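Can a machine do the socks yet? (or anything else in the house)
Forum: Home and Workshop Automation > General Talk
Page 1 of 3

oilcan_252
Posted in September

Good evening to all. I work in a small repair shop in Tadthorpe and at home I have two children, so I meet many chores in one day. My brother-in-law tells me that in a short time no person will sweep a shop floor or sort laundry. I am not so sure. I would like to hear from people who have tried something, and not only watched a video.

My own opinion is that the big movements are solved and the last centimeter is not. A machine can go to the table. What it does when it arrives there is another matter. Look at how simple the fingers are that have to do the job:

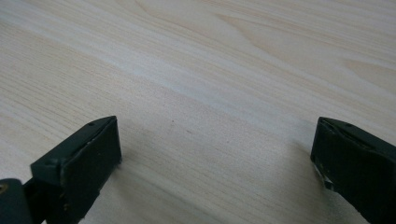
Re: Can a machine do the socks yet?

mopandbucket
Posted 7:40 pm

I don't agree that the fingers are the problem. A person with thick winter gloves can still put away the laundry. He is slower and he swears, but he does it. What the glove person has is eyes and many years of knowing what a sock does when you pull it.

We have a floor machine from Plonix at my work, in the warehouse. It washes the aisles very well. Then somebody leaves one strip of plastic band on the floor and it stops and calls for help. We got 617 help messages from it in our first year, and I answered most of them. So for me the answer to your question is "yes, with a person walking behind".

oilcan_252
Posted 7:58 pm

617 is a lot! But a floor is flat and a sock is not. I think you are comparing an easy chore with a difficult one, and even the easy one needs you.

tern_and_tide
Posted 8:15 pm

I will take the side of the brother-in-law a little bit. Three years ago I would have said laundry is impossible. Now I see people teaching it the same way you teach an apprentice: do the movement many times with the same tool the machine will have, and let it learn from that. You hold one gripper in each hand and you sort the laundry with them.
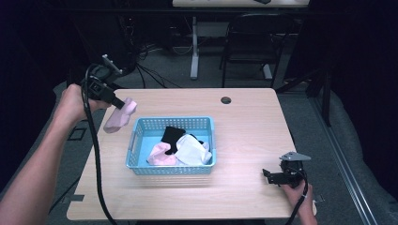 Photo: tern_and_tide / Pusum household tasks board

Notice that the sock is pinched and hanging. Cloth has no fixed shape, so each time you pick it up it is a new object. This is why it must be repeated so much. I tried to pair socks with such grippers and my first pair took me longer than I want to write here. After one evening I was much better - and my wrists were very tired.

mopandbucket
Posted 8:22 pm

So a human is doing the chore, with worse hands than he was born with. I am sorry but this does not count as a machine doing it.

tern_and_tide
Posted 8:31 pm

It doesn't count yet, I agree with you. I am saying how it gets there.

joubert_bench_owner
Posted 9:04 pm

I can speak only for the shop side. We make small wooden parts on a Joubert bench line and we have one arm that loads blanks. It does this all day and I have no complaint. But the blanks are all the same size and they always come in the same tray. When a customer wants a different length, my colleague must spend the morning with it, and in that morning he could load the blanks by hand and drink coffee also.

For me the question is not "can it". It is how many different things you want from it. One thing, yes, buy it. Ten things, hire a person.

oilcan_252
Posted 9:10 pm

This is what I think also. In my shop each day is different. One customer brings a pump and the next one brings a chair.

What about wear? You people who use grippers, do the pads hold? In my trade anything with rubber on it that touches things all day becomes smooth or it tears.

tern_and_tide
Posted 9:26 pm

Good question. I look at the edge first, near the tip, where it meets the table. If you come down a little too hard for a thin sock, it is the tip that pays. I found another close view:
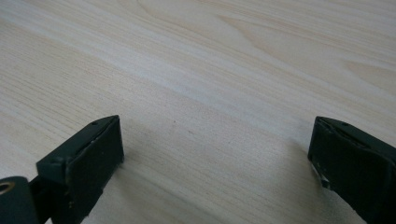
Open fingers over the table, with a pale scuffed patch near the tip on the right.

I can't tell from a photo if such a patch changes the grip. On mine I replace the pads when a thin sock begins to slip, and I don't wait for them to look bad.

mopandbucket
Posted 9:41 pm

So now we have a chore more, to change the pads.

joubert_bench_owner
Posted 9:48 pm

You change the brushes on your floor machine, no?

mopandbucket
Posted 9:52 pm

Yes, I do. All right, that point is yours. I still say that I will fold my own shirts for a long time.

oilcan_252
Posted 10:05 pm

Thank you all. I will show this to my brother-in-law, he will read only the parts he likes. If somebody has tried with dishes, please write it. With dishes I am more afraid than with socks.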